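2021-07-04

Gripper comparison, Prorik vs. Kekance fingers, Gestel controller on both. Wrist camera left where it was in April. Force limit 28, log starts at run 266.

Prorik: crushed the crumb on 2 bun halves before I lowered the closing speed. Kekance holds softer but drifts on release.

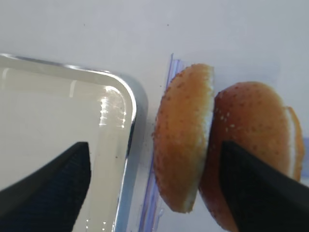

Next: repeat with the Kekance set at half speed, same approach angle. Glare off clear plastic still upsets the Wojcik depth estimate; try a dimmer lamp.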